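Skedetti: simulated tabletop pick episodes, student robotics club

README, data card for the May release

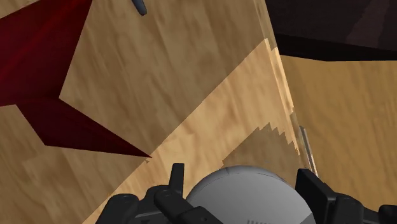 Sample view from the simulator: gripper over a wooden surface, red faceted object at left, angled light.

Summary

Skedetti is a small set of simulated manipulation episodes made by the robotics club at Ullatwood. It was built for the club's spring project, in which each team trains a policy to pick up one object and set it down in a target zone. The release holds 600 episodes. Everything is rendered; there are no real-robot recordings in this version.

Contents

episodes/ one folder per episode, numbered from 0
episodes/N/rgb/ color frames, PNG
episodes/N/state.csv joint positions, gripper opening, timestamps
episodes/N/meta.json scene seed, light seed, object name, outcome
splits/ train.txt, val.txt, test.txt
tools/ replay and conversion scripts

The camera is fixed to the wrist, so the fingers stay near the bottom of the image. Objects often run past the image border, and the target may be only partly in view when an episode starts. Do not filter on full visibility unless you want a much smaller set.

Collection

Episodes were driven by club members with a game controller, at six control steps per second. Ritu Mittal and Lalit Solanki recorded 309 of them; the remainder came from the three project teams during Saturday sessions. Operators were asked to finish within 75 seconds. Longer attempts were stopped and saved with outcome "timeout".

Scene variation

Light direction and strength are drawn from the light seed. Shadow edges are hard and can look jagged at grazing angles. This comes from the low shadow map resolution we used to keep render time down on the lab machines. Surface textures and object placement come from the scene seed. Object meshes are low-poly and have flat facets.

Labels

outcome is one of success, drop, miss, timeout. It is set by the simulator from the final object pose. Ah-rin Na went through the test split by hand and corrected the cases where an object was resting on the zone boundary. Train and val were not checked this way.

Known problems

- Gripper opening in state.csv lags the image by one step in episodes recorded before the Rajput branch was merged. Use tools/shift_state.py.
- A few meta.json files have an empty object name. The loader skips them with a warning.
- Contact between the fingers and thin objects is unstable. Expect some jitter in the last steps before a lift.
- Depth is not included. It can be rendered again from the seeds if you have the Grillitz scene pack installed.

Intended use

Course work, club projects and quick tests of imitation learning code. A policy trained only on this set should not be run on the club's arm without a speed limit and a person at the stop button.

Maintainers

Trilok Bansal (simulator, tools), Hazel Ferreira (splits, documentation). Report problems in the club tracker and include the episode number and both seeds.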